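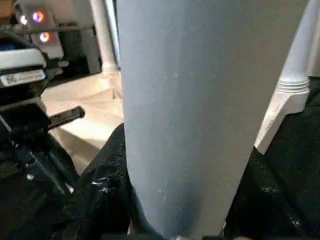

The finger on the Puvby cell, with the labeled black assembly behind it.

Preben Ragnarsson has looked after the same robot cell at Gunnlaugsson for almost 6 years, and he talks about it the way some people talk about an old boat. I had asked for a quick chat and stayed through two pots of coffee, which I did not mind one bit.

"I start with the finger, always," he told me. "I run my thumb down it, from the wide part to the tip. Little scuffs are fine — you get those, it's a working tool. What I want to feel is an edge or a crack, and if I find one, off it comes."

He swaps the fingers every 225 hours whether they look tired or not, a habit he picked up at his last job, over at Skotden, where they waited too long once and spent a whole May weekend regretting it. The changeover takes two people if you want it done nicely (he has done it alone, with some muttering).

And the dust? "Oh, the dust! I wipe the black cloth down, then the posts, then I look at the lights on the unit at the back before I let anything move. My wife says I should check our stove that carefully."

After a swap he runs the arm slowly by hand, up and down, and listens. He keeps his notes in a paper book, with the finger changes in pencil, and he was quite happy to let me leaf through it while he went to find more milk.

Comments (2)

tove_k: We change ours by looks only. Might try going by hours.

Mendico fan: Lovely read! Does he clean the fingers with anything, or just a dry cloth?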